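Plitulden Open Day, 23rd January. Thank you to the 203 guests who joined us at our Skotwood site. A short summary follows. 1/5

2/5 The day opened with a welcome from Guadalupe Cortés, Director of Recovery Operations, and a tour of the sorting hall in groups of 6.

3/5 The main demonstration covered robotic disassembly of used computers. At this station the arm works on a Dell motherboard still in its metal chassis, with the bracket over the processor socket open and the gripper finger just below it. 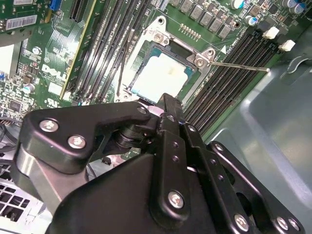 4/5 Guests asked how the arm handles different models. Ms. Cortés explained that each board layout is taught separately and that staff check the position of the socket before every run. The current library holds 40 layouts.

5/5 Our next open day will be held in June at the Suvholm site. Schools and local employers may request places through the Plitulden visitor desk. Registration opens in spring.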